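Pantry survey finds working households skipping meals late in the month

16 Jun 2024

Thoa Đỗ has run the household food survey at Gallance for five years. The latest round covered 554 households in 29 zip codes, and 114 of them told interviewers that an adult had skipped a meal in the past month for lack of money.

"The share matters less to me than the timing," Đỗ said. "Most of those skipped meals fall in the last week before benefits reload or a paycheck clears. A monthly average hides that."

The survey asks each household to keep a food log for four weeks. Earlier rounds relied on a single phone call, and Đỗ said the answers changed depending on the date of the call.

"People remember the last few days well and the rest poorly," she said. "If you call on the third, they have just shopped."

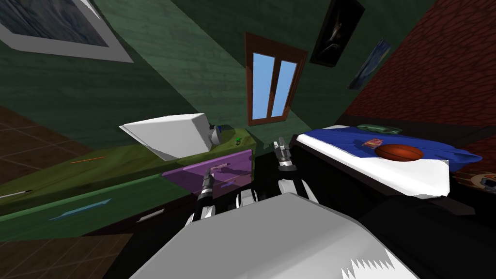
Who goes without

Yến Phùng, who handled the analysis, said households with at least one full-time worker made up more of the affected group than she expected. Many earn slightly too much to qualify for food assistance.

"The cutoff is on gross income," Phùng said. "Rent does not enter into that first test, and rent is where the money goes."

She cautioned against reading the figures as a national estimate. The zip codes were chosen for their high housing costs -- suburbs and older rural areas are thinly covered -- and households without a stable address were left out.

What comes next

A second set of logs will be collected in January, when heating bills compete with groceries. Đỗ wants to add questions on school meals and on the price of the nearest full grocery store.

"We have asked what people spend," she said. "We have not asked how far they travel to spend it."

The January questionnaire is still being tested, and Phùng said it needs to be shorter.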